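Sturgate Cat Behavior Notes

Data card, version 2

Summary

Sturgate is a set of written notes on litter box habits in indoor cats. Owners kept the notes at home and sent them in through the Drutilport form. The set covers 157 cats and holds more than 400 entries. It was put together by Orathai Saithong and is meant for people who want to study how cats react to changes in litter, box type or box location.

Contents

entries.csv – one row per entry
cats.csv – one row per cat, with age band, sex, neuter status and coat length
homes.csv – one row per home, with number of cats and type of floor
codes.txt – meaning of the short codes used in the change column

The files join on cat_id and home_id. Both are random strings and carry no link to the owner.

How entries were made

Each owner logged box use for 7 days before a change and 7 days after it. A change is one of the following: new litter, new box, moved box, added box. Owners who made two changes at once were asked to start over. Times are local and were rounded to the nearest hour on import.

Free-text remarks are kept as written, apart from names and street addresses, which were removed by hand. Spelling was left alone.

Known problems

Long-haired cats are underrepresented. Clumping litter is the starting litter in most homes, so results for pine and paper pellets rest on few cats. Entries from the Nilsuwan homes lack the floor type, and the field is blank there. In homes with more than one cat, owners sometimes guessed which cat had used the box – these rows have shared_box set to 1 and should be left out of any per-cat count.

The notes have not been checked by a vet. A cat that strains, cries in the box or passes no urine needs care the same day, and the set should not be used to judge such cases.

Loading

Files are UTF-8 with comma separators. The Wendard script reads all three tables and drops the shared rows by default. Use the keep_shared option to retain them.

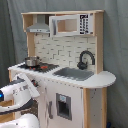 Corrections are merged on the last Friday of the month. Send the row number, the old value and the new value, one correction per line.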